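Performance Analysis Workshop - Notebook
Entry for 25th October
Subject: Re-coding of the Prullach away match and passing counts

The full recording of the Prullach match was received from the club office in the morning and loaded without difficulty. The first half runs four minutes longer than the official time because the operator kept recording through the injury stoppage. The stoppage has been marked as dead time and left out of all rates given below.

First pass of coding completed by early afternoon. Total events entered: 1,582. After duplicates and the warm-up clips were removed, 1,315 remained. Most of the duplicates came from throw-ins, where both coders had entered the restart and the first touch as separate events. The coding sheet should state plainly that a throw-in is one event. This was agreed after the Wekmont match and was never written down.

Passing. The team completed 89 passes in the final third, against 60 in the home match with Wekmont. The increase is real but should be read with care. Prullach sat very deep after taking the lead, and a large share of the extra passes were square balls between the full back and the near-side midfielder, well outside the penalty area. Entries into the area itself were almost unchanged. The report to the coaching staff should show both figures on the same page.

Set pieces. Seven corners, all taken short in the first half and all delivered long in the second. The change appears to have been made at the interval. Only one led to a clear header. The near-post run was late on three of the long deliveries; clips have been saved in the shared folder under "corners, away".

Defensive line. The height of the line could not be measured for the last part of the second half, as the operator zoomed in on the ball and the far touchline was lost. Chuensuk supplied the wide-angle file for the last away match and has been asked whether one exists for this one. No answer by close of work.

Software. The Derel tagging program closed twice during export. The second time, the goalkeeper tags were lost and had to be entered again from the paper sheet. Until this is corrected, colleagues are asked to save after each fifteen-minute block.

Outstanding
- Written rule for throw-ins, to be added to the coding sheet
- Second coder to check the pressing events, first half only
- Comparison with the December match against the same opponent, last season
- Wide-angle file, if available 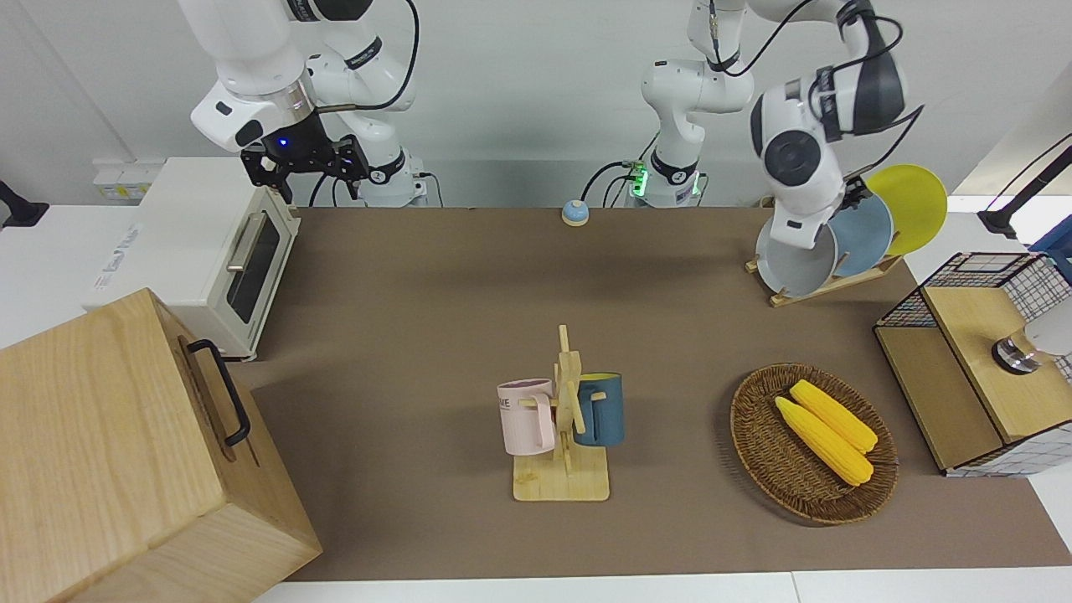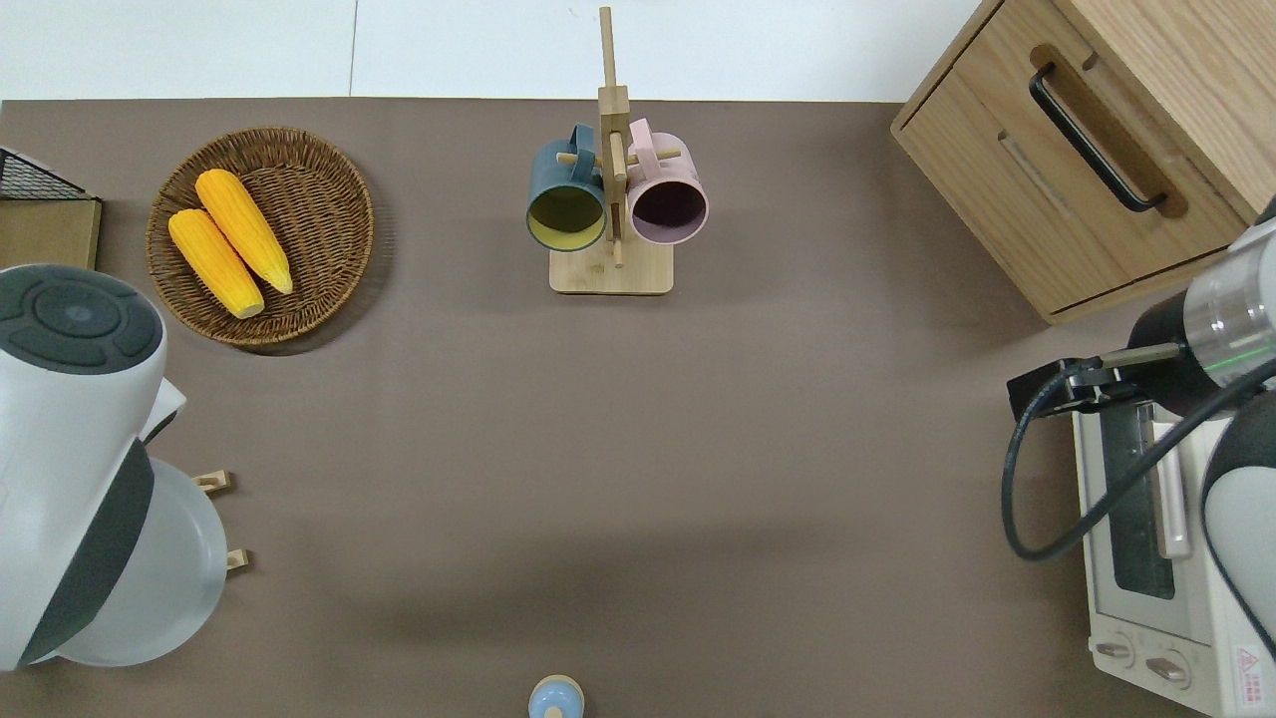 Note added by the second coder: the pressing events have been checked up to the half-hour mark. Four were entered as pressing when the player was only recovering position, and these have been changed. I would also ask that the square passes be given their own code before the next match, as sorting them by hand took most of the evening.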